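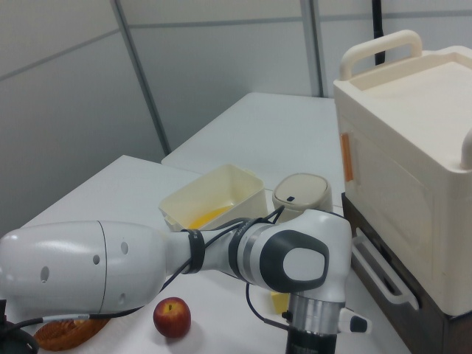 Section 4: Getting your Nalline play oven ready

Right, the box is open and the packaging is all over the floor (mine was, anyway). This part covers where to put the oven, a first clean and how to carry it. I've set up more of these than I can remember, so I've popped my own notes in as I go.

1. Choose a flat, steady surface. A low cabinet does nicely if it's the right height for your child, and so does the floor. I aim for a top 40 cm high for toddlers and 54 cm for older ones, but have your child stand next to it before you settle on anything!

2. Wipe the surface and let it dry. The feet grip much better on clean wood, and a bit of old polish is enough to make the whole thing skate about.

3. Lift the oven into place with one hand on the carrying handle and the other flat underneath. Set the back edge down first, then lower the front.

4. Give it a gentle push from each side. If it rocks, turn it a little or move it along until it sits still. Please don't wedge folded card under a corner – I did this for ages and it always works its way out.

Note: leave a hand's width between the oven and the wall. Small spoons go down the back otherwise, and you'll be moving everything to fish them out.

5. Open and close the door a few times. It's a bit stiff when new. Mine loosened up after a week of very enthusiastic baking.

6. Wash the loose pieces in warm soapy water, then go over the oven itself with a damp cloth. No bleach, no scouring pads, and keep it out of the dishwasher.

CAUTION: This is a toy. Never put real hot food, candles or anything plugged in inside it or on top of it. Keep it well away from heaters and working cookers.

CAUTION: Don't let children sit or climb on the oven, and never carry it by the door.

Missing a piece? The spare parts list is in Section 9. Quote part 1275 for the door and 1198 for a set of feet, and have your receipt handy when you order.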